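Wondlow Handheld Steamer: two months in

I've owned three travel steamers and liked none of them, so when my sister-in-law Leire Gallardo wouldn't stop going on about her Wondlow I borrowed it for a weekend, and by Wednesday I had ordered my own. That was in May. I use it nearly every morning now and I'm still a little giddy about it!

Heat-up and steam

It's ready before I've picked out socks. The steam comes out in a steady push, and I don't get the spitting that ruined a silk blouse with my old Testa (still bitter). There are 2 settings. Low is fine for thin cotton and anything floaty, high is for linen and the jersey tees that live at the bottom of my basket and come out looking like a used napkin.
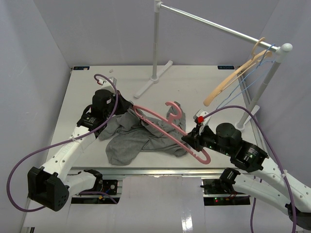

Jersey is where I was most surprised. I pull the hem down with my free hand, run the head from the shoulder to the bottom in one slow pass, then do the sleeves from the inside. Pressing with an iron always left me a shiny line on dark knits, and I haven't seen one yet with this. Linen takes longer and wants a second pass while it's still damp - you won't get a sharp pants crease, so keep the iron if you need those.

Tank and weight

The tank gets me through 14 minutes on high, enough for a week of shirts if I don't dawdle. Full, it's a bit nose-heavy, and my wrist notices by the end. The fill cap is a snug rubber plug that's fiddly with wet fingers. I use filtered water because ours is hard, and there's no chalky stuff so far.

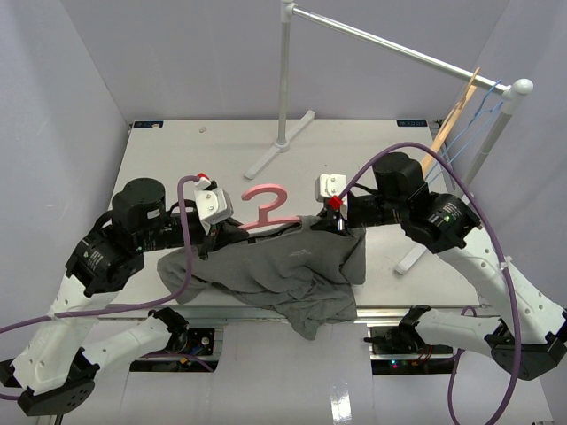 Cord, noise and the bag

The cord is wonderfully long! I can reach the closet door from the outlet by the bed, no extension needed. It hums on high, but I've run it at 6 a.m. without waking anyone up. The storage bag is flimsy and I threw it in a drawer.

Would I buy it again?

Yes, in a heartbeat. If you mostly wear crisp dress shirts, look at a proper iron first. For tees, dresses, curtains and the one linen jacket I refuse to give up, I love it. Next I want to try it on the couch cushions.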